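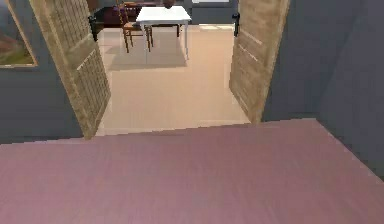 邵砚秋
品牌策略，列表成员

回复：Rirkari 那支片子，值不值得当案例讲

片子我看了，两个版本都看了，看完又把上一封信从头读了一遍。先说片子本身：拍得好。声音尤其好，开头那段只有鞋底蹭碎石的声音，我愿意为它鼓掌。Ramiro 的制作水平在这个价位上很少见，这一点我没有意见。

我有意见的是信里接下来的那些话。为了不断章取义，整段引在下面，逐段回。

> 大家好，推荐一下 Rirkari 的新片《晚一点到》，Ng 做的创意，
> Ramiro 执行。讲的是一群跑得慢的人，全片没有冠军，
> 没有终点线，最后一个镜头是关门之后还在跑的人。
> 我认为这是今年运动品类里最诚实的一支。

“最诚实”我先放一放。跑得慢的人做主角，这几年运动品类里已经是一条很宽的路了。早几年谁拍最后一名，确实需要跟客户吵架；现在提案会上要是没有一页“普通人”，客户反倒会问为什么。我手边还有去年十一月一次比稿的会议记录，同一个品类，三家公司交上来的片子里都有一个落在队伍后面的人，其中两家连那个人系鞋带的镜头都差不多。所以说它动人，可以；说它勇敢，我想先看看它冒了什么险。

从片子里我看不出来。产品露出该有都有，鞋侧的标志在逆光里很清楚地停了一拍，结尾照例是黑底白字加一句口号。一支“没有终点线”的片子，商业上的终点线画得很端正。这没什么可指责的，广告就该这样，但那就别用“诚实”去形容。

> 数据也很漂亮。完播率 81%，在信息流里投放，
> 这个数字大家应该知道是什么概念。

我不知道是什么概念，请告诉我。

完播率的分母是什么？是所有曝光，还是看过头几秒以后才计入的人？投的是哪个版本？Rirkari 放出来的有 2 个版本，短的那个 41 秒，长的那个差不多是它的四倍。如果 81% 是短版的，又只统计了没有马上划走的人，那么它说明的事情是：愿意看的人看完了。我相信这件事，我只是不觉得它需要写进案例。

还有投放人群。信里没有写，案例页上也没有写。假如主要投给了已经关注品牌账号的人，或者投给近期搜过跑鞋的人，这个数字和投给一般人群时完全是两回事。我在甲方待过，知道一个漂亮的百分比是怎么从后台一步步走到获奖视频里的。先选最好的一周，再选最好的版位，再选最好的定义，每一步都说得通，走到最后就没有人记得原来那张表长什么样了。我自己也做过这种表，所以才啰嗦。

> 他们还做了定性，受访者的反应非常强烈，有人当场落泪。
> “这个牌子第一次让我觉得它是在跟我说话”，
> 这句话我觉得比任何指标都重要。

这一段是我回信的主要原因。

案例页最下面有一行小字，受访者 14 人。14 个人做定性没有问题，定性本来就不靠人多，一场访谈做得好，七八个人也够你想上一个月。问题出在怎么用。14 个人里有人落泪，可以帮创意团队弄明白是哪个镜头起了作用，为什么起作用；拿它去证明“消费者与品牌的情感连接显著增强”，就过了。“显著”两个字在我们这一行用得太随便，学统计的人看见大概会难受。

再说那句引语。“第一次让我觉得它是在跟我说话”，说话的人之前买过 Rirkari 吗？看完以后打算买吗？还是说，他只是在一个光线舒服的访谈室里，面对一个态度很好的主持人，刚看完一支配乐很好的片子？我主持过不少这样的访谈，人在那种环境里会变得很慷慨。你给他看一支煽情的片子，他会觉得如果不给点反应，就有点对不起你。要是当时问的是“您觉得它是在跟谁说话”，答案也许会有意思得多。我没有看到提纲，所以只能猜，也希望有人能把提纲发上来。

> 我最喜欢的是品牌的克制。全程没有讲科技，没有讲缓震，
> 没有讲轻了多少克。敢于不说产品，说明品牌真的成熟了。

这个判断我不同意，而且是比较强烈的不同意。

不讲产品，在大牌子那里可以叫克制，人家的产品早就被讲过无数遍，货架上到处都是，消费者心里有一份默认的说明书。Rirkari 有没有这份说明书？我问了办公室里几个平时跑步的同事，知道这个名字的有，说得出它哪双鞋适合什么路面的没有。几个同事当然不算调查，我也不打算拿它去参赛。但这至少让我怀疑，一个大家还说不清它卖什么的牌子，现在就去“敢于不说产品”，有可能只是没想好该说什么。

我去它的网店看了一圈。首页头图是片子的截图，点进去是片子，片子底下是口号，口号底下才是鞋，而鞋的介绍写得极其普通：透气，轻盈，适合日常训练。换个牌子的名字上去，一个字都不用改。片子讲的是跑得慢的人，那么慢的人需要什么样的鞋？落地时间长，对脚跟的要求跟快的人不一样，磨损的地方也不一样，这些都可以讲，而且都跟片子的主题接得上。结果产品页上没有一句提到慢。片子说“晚一点到没关系”，网店的横幅说“突破自我，快人一步”。这两句话我是同一个下午、同一个浏览器里看到的，截图我有，谁要可以单独找我。

我猜横幅是另一个团队做的，或者是上一季留下来忘了换。做过整合的人都知道这有多常见。可是正因为常见，我们在夸一个“战役”的时候才应该多看一眼：它到底是一场战役，还是一支片子加一篇新闻稿？

> 建议把它列入下次分享会的案例，题目我都想好了：
> 《当运动品牌不再谈论胜利》。

题目我建议改。倒也不是因为不好听。

“不再谈论胜利”听起来像是品类里发生了什么转折。可你把这几年的运动广告排一排，不谈胜利的片子恐怕比谈胜利的还多。逆境，伤病，凌晨起床，没人看的训练，最后一名，这些都被拍过，有的拍得比这支还好。真要说转折，我更感兴趣的是反过来那个问题：还有没有人敢老老实实拍一支关于赢的片子，不加旁白，不升华，赢了就高兴。现在提这种案子，多半会被说“没有洞察”。

另外，“当某某不再某某”这个句式，列表归档里搜一下就知道我们用过多少次。

如果一定要讲这个案例，我的条件是把下面几样东西补齐，补不齐就只讲创意和制作，效果那部分整个拿掉：

完播率的定义和分母，长版短版分开列。

投放人群，至少说明有没有包含已关注用户。

同期有没有促销。网店当时在打折，我看到的页面上写着，所以销售数字如果上涨，请别都记到片子头上。

定性访谈的提纲和招募条件，14 个人里多少是老顾客。

有没有对照。没有投片子的城市同期是什么情况，哪怕只挑一个城市也行。没有就写没有，我不会因此看低它，大多数项目都没有。

这些东西 Ng 那边应该都有，至少头两项一定有，后台导出来就是。如果他们愿意给，我很乐意在分享会上当众把前面的话收回去一部分。如果答复是“涉及客户机密”，那也正常，只是机密的数据就不该同时出现在公开的案例页上，挑出来给人看的那一个尤其不该。

再补充一点，跟这支片子关系不大，跟列表有关系。最近半年这里转的案例，来源几乎都是代理公司自己的案例页，或者照着案例页改写的行业稿。改写稿连错字都一样。我们读到的是别人写好的结论，然后在自己的提案里再引用一次，客户看了觉得“行业都这么认为”，下一个案例页就又有了依据。这么转上两圈，谁也说不清最早那个数字是从哪里来的。我不反对转，我自己也靠这些找灵感，只希望转的时候标题里注明一下来源是不是当事公司。加个“自述”两个字就行，不费事。

上一封信里还提到预算“非常有限”，我也想问一句有限是多少。按我看到的画面，有航拍，有夜景，有一段至少得封半条路才拍得出来的长镜头，配乐听着也不像是素材库里买的。也许 Ramiro 有自己的办法，也许有人情价，那就更该讲清楚，不然年轻同事听完分享会，回去真的会拿着很小的预算向客户许诺同样的画面，最后熬夜的是制片。

关于短版还有个具体的问题，看过的人可以帮我确认：41 秒那个版本把中间停下来喝水的那一段剪掉了，直接从爬坡跳到关门后的路。我第一次看的是短版，完全没看懂那个人为什么在跑，还以为是赶车。看了长版才明白前面有比赛。如果大部分投放用的是短版，那么大部分人看到的故事，和我们在这里讨论的故事，很可能不是同一个。案例页上放的是长版，评奖交的估计也是长版。完播率我猜是短版的。三样东西来自两个版本，放在一页纸上，读起来很顺。

我可能看得太细了，喜欢这支片子的人不必因为我这封信就不喜欢它。我自己也会把开头那段声音存下来，给我们的剪辑听。

分享会的场次我没有意见，我晚上七点以后都可以。长版的链接在归档里，短版我没找到公开的，有人存了的话请发一份到列表上，别只发给我。

邵砚秋

又及：回信请尽量把引文删到只剩需要回的部分。上一串讨论到后来，一句“同意”下面挂着六屏旧信，手机上翻得很辛苦。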